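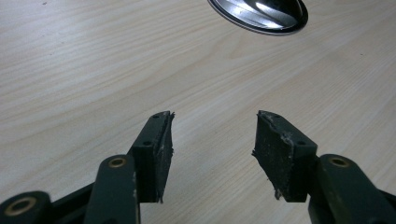

Kitberg to reprint Ultarov, this time in order

Lallus is bringing back its long-lost space comic Ultarov in a single hardback of 1,789 pages, due in February. Readers who bought the last collected edition will recall that issue six came after issue nine, which several critics praised as a bold bit of storytelling.

The new book is being put together by Kitberg, the publisher's reprint arm, from the original art boards.
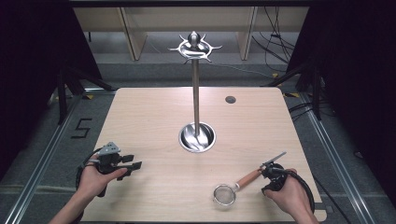

It restores 314 pages never seen in English, among them the whole of the Söderlund saga, in which the crew spend a winter arguing over a map. The print run is 2,000 copies at £60 each. A slipcase is extra, and so is the map.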